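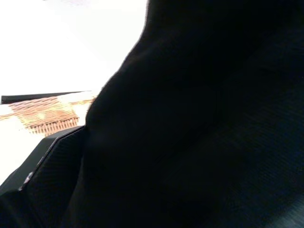

**Zubaida Shaikh**
*Local news writer, Stetmont*

May 12, 2023

# Household cloth room opens its doors in Palma Street

A room for mending and exchanging household cloth has opened in Palma Street, in the former paint shop next to the bus stop. People of Stetmont can bring curtains, blankets, tablecloths, cushion covers and plain clothes, and they can take home other pieces for a small price or for no price at all. Woven goods such as mats and baskets are also accepted, if they are clean and can still carry some weight.

The room is run by Fidel Navarrete, who worked for 14 years as an upholsterer at Drollent, the furniture workshop behind the station. When Drollent moved to a smaller building in April, he asked if he could keep two of the long cutting tables and the old steam iron. The workshop agreed, and these now stand in the back part of the room, where the mending is done.

"Many families have good cloth in the cupboard which they do not use," Mr Navarrete told me. "They keep it for a guest or for a bigger window. Then the years pass, and it gets a line where it was folded, and nobody wants it any more."

In the first week the room received 145 pieces. Most of them were curtains, which was a surprise for Mr Navarrete, who had expected mainly clothes. The curtains are measured on arrival, and the width and drop are written on a paper label that is pinned to the top. Visitors are asked to bring the measurements of their windows with them, in centimetres. On the opening day several people came without them and had to go home again.

Dark cloth has its own shelves. Black and navy pieces are kept away from the light ones, and they are brushed before they are folded, as they show every hair and every small thread. Mr Navarrete also asks people to tell him if a black piece has already been washed. Some new black cotton gives off colour for a long time, and he does not want it to lie beside a cream blanket. Knitted things are never hung, only folded, because their own weight pulls them long.

The woven things need a different kind of work. A loose end on a mat can be pushed back with a blunt needle, and this takes a few minutes. A fringe is slower. The short strands have to be combed straight, and then the edge is sewn from behind so that no more of the weave can open. If the strands are uneven they are cut, but only a little at a time. Mr Navarrete showed me this on a floor mat from his own kitchen, and he worked on it for the whole of our conversation.

The prices are on a board beside the door. A cushion cover costs one pound and a pair of lined curtains costs 14 pounds, which is the highest price in the room. Clothes are exchanged piece for piece. Small mending, such as a button or a short seam, is free on Friday afternoons. For larger work there is a waiting list, and at the moment it has 39 names on it.

The local firm Prumudix, which sells sewing thread and zips, has given a box of thread in mixed colours. There is a lot of green in it and hardly any black, so visitors who have black thread at home and do not need it are invited to bring it.

Some things cannot be taken. The list includes duvets, pillows with feathers, carpets longer than two metres, and anything which smells of smoke or damp. Single socks are also on the list. Electric blankets were accepted on the first day by mistake, and their owners are kindly asked to come and collect them.

The rent of the room is paid until the end of the year. After this date Mr Navarrete will have to find 100 pounds each month, and he hopes that the curtains will bring in a good part of it. He would also like to start an evening course in simple upholstery, for chairs with a loose seat, but there is not enough space when both tables are open. One possibility is to use the yard in summer.

I asked him which piece from the first week he liked best. He took down a grey wool blanket with a mended corner, where the repair was made long ago in a slightly different grey. He has put it in the window and it does not have a price yet.

The room is open from Tuesday to Saturday, from ten o'clock until four. The entrance is at the side, through the blue gate, as the front door of the old shop does not open. Cloth should be washed, dry and folded, and it should be brought in a bag which can be left there. Please do not leave bags at the gate when the room is closed. Larger amounts, for example after a house move, can be arranged with Mr Navarrete in person during opening hours.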